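Duda data collection: April update

Collection for the Duda manipulation set moved to the Ollby site at the start of the month, and the desk tasks are now the main line of work there. The set stands at 2,651 recorded episodes. Of these, 1,772 have passed review and are in the training split. The remainder are either waiting for a reviewer or have been returned with a fault code. The backlog is larger than we would like and is dealt with further down.

The desk tasks use small household objects with lids, hinges and compartments. They were chosen after the first Bellis policy did well on plain pick-and-place and poorly on anything with a moving part attached. A hinged lid has to be followed along an arc, and a policy trained mostly on straight lifts tends to pull away from the hinge axis. More examples of straight lifts will not fix that. The tea box task was added for this reason, along with two drawer tasks that will start once the fixtures arrive.

Operators work seated, with a gripper worn on each hand. A head camera covers the desk and both hands, and a camera on the gripper covers the fingers at close range.

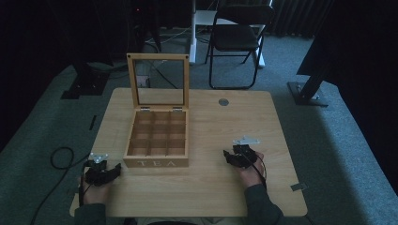 An episode begins when both hands are at rest on the desk and ends when they are at rest again. This sounds trivial, but it accounts for a large share of the returned recordings. If the hands are already moving at the first sample, the start state is ambiguous and the segmenter places the first boundary in the wrong spot. Operators are asked to hold still for 2 seconds at each end. The recorder now sounds a short tone when that time has passed, and the fault rate for bad starts has dropped since the tone was added.

Object placement is varied between episodes. The placement sheet gives a position and a heading for the object, and the operator sets it by eye. We do not want exact placement. A spread of a few centimetres around the listed point is useful to the training team, and time spent lining things up is wasted. What does matter is that the lid state at the start matches the sheet. An episode labelled "closed" that starts with the lid up has to be relabelled by hand, and the reviewer cannot always tell which subtask was intended.

Pace is the other recurring point. Several operators have become quick enough that the grasp and the lift run together in the recording. The instruction is to work at a normal speed and to let the fingers settle before moving the object. Failed grasps should be left in. If the object slips, pick it up again and carry on; the labelling tool has a retry tag, and the Bellis team has asked for more of these. Stop and discard only if an object leaves the desk or a stream drops out.

Calibration of the gripper opening is done at the start of each session and again after any break. Open fully, close fully, open fully, then wait for the green mark in Zuvgate before recording. The opening width is logged as a fraction of full travel, so an offset at the closed end shifts every value in the session. We lost 23 episodes to this in one afternoon, all from a single gripper whose pads had been changed without a new calibration. Zuvgate will now refuse to open a session if the pad serial has changed and no calibration follows it.

Please look over the pads before each session. Light scuffing is acceptable and does not affect the recordings. A pad that rocks on its mount should be reported and the gripper taken out of use. 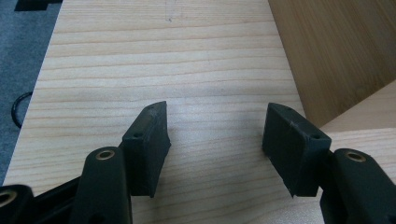

Gripper camera view with the fingers apart and nothing held.

On the review backlog: from next month each episode will get one full review, and a second will be done only on a sample. Two full reviews of every episode gave very little extra. The reviewers disagreed mostly on the exact sample at which contact begins, and the training code already allows a margin there. Fault codes stay as they are, except that "camera" will be split into "head camera" and "gripper camera" - the repair steps are different and the combined code was not helping anyone.

The next export to Bellis is planned for the end of the month. Episodes reviewed after the export closes will go into the following one. Placement sheets for the drawer tasks will be posted in the Zuvgate project folder before the fixtures are set up, and comments on them can be left in the same folder.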